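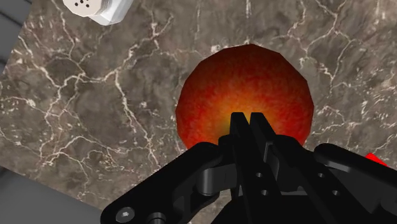 Seit Mittwoch läuft die neue Fassung von Welina, und ich schreibe lieber gleich auf, was ich geändert habe, bevor ich es vergesse. Welina ist mein kleines Auswertewerkzeug für Greifversuche in der Simulation. Es liest die Protokolle ein, legt Kamerabilder und Gelenkwinkel auf eine gemeinsame Zeitachse und markiert die Stellen, an denen die Policy etwas anderes tut als der Planer vorgeschlagen hätte.

Das Problem war die Zeitachse. Die Handkamera liefert 15 Bilder pro Sekunde, der Regler schreibt deutlich öfter. Bisher habe ich zu jedem Bild einfach den nächstgelegenen Reglereintrag gesucht. Das geht gut, solange der Arm langsam fährt. Kurz vor dem Zugreifen passt es nicht mehr, weil sich dort der Fingerabstand schnell ändert und ein versetzter Eintrag schon eine falsche Öffnungsweite bedeutet. Myrto Moschos hat mich darauf gebracht. In ihrer Tabelle standen Griffe als geschlossen, bei denen im Bild noch Luft zwischen Fingern und Obst war.

Jetzt wird zwischen zwei Einträgen interpoliert, getrennt nach Arm und Greifer. Für die Gelenke linear, für den Greifer nur dann, wenn sich der Sollwert dazwischen nicht geändert hat. Sonst nehme ich den älteren Wert. Elegant ist das nicht — aber man kann es nachvollziehen.

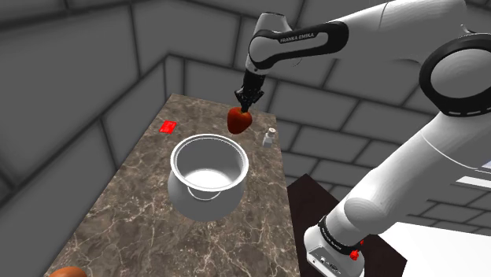 Szene mit Topf, Erdbeere im Greifer.

Der Topf macht weiterhin Arbeit. Der Planer behandelt ihn als geschlossenen Zylinder, also auch die Öffnung als Hindernis. Wer etwas hineinlegen will, muss die Kollisionsprüfung für das letzte Stück abschalten, und genau dort hätte man sie gern. Ayana Tsegaye hat vorgeschlagen, den Rand aus einzelnen Quadern zusammenzusetzen. Mit 36 Stück ging es, die Planung wurde aber spürbar langsamer. Ich probiere es nächste Woche mit weniger.

Noch offen:
Die Aufgabenbeschreibung wird beim Export abgeschnitten, wenn ein Umlaut darin vorkommt.
Beim Neustart eines Laufs beginnt die Zählung nicht wieder bei null.
Das Abspielen springt nach 4 Minuten zurück an den Anfang. Keine Ahnung warum.

Die alten Protokolle muss man einmal neu einlesen, bei mir waren das 1.301 Dateien. Über Nacht laufen lassen reicht.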